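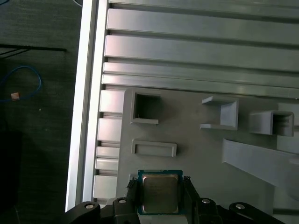
CPU sits in the fingers after pickup

We run a small board test cell with a two-finger gripper that moves processors on and off a gray fixture plate. After 164 cycles the chip started sitting a few degrees off between the fingers. Grip force is at 4 in the settings. I wiped the fingers and it made no difference. What should I check next?

Posted by lakberg_bench

Check the screws on the linkage arms first. Ours had backed out on one side and that finger closed late, so it pushed the chip around. Snug them by hand, then home the gripper and teach the pick point again. 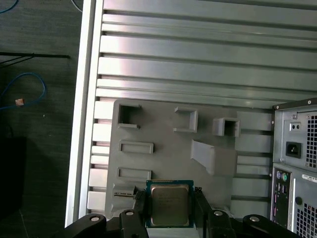 Also look at whether your plate has moved on the extrusion. If it has crept in the slots, every taught point is off by the same amount. We scribe a line on the rail at each corner of the plate and look at it every 3,000 cycles.

Posted by Hutgate

Don't raise the force, you'll chip the edge of the substrate. Mine went to 7 once and I lost a CPU.

Posted by grundgate7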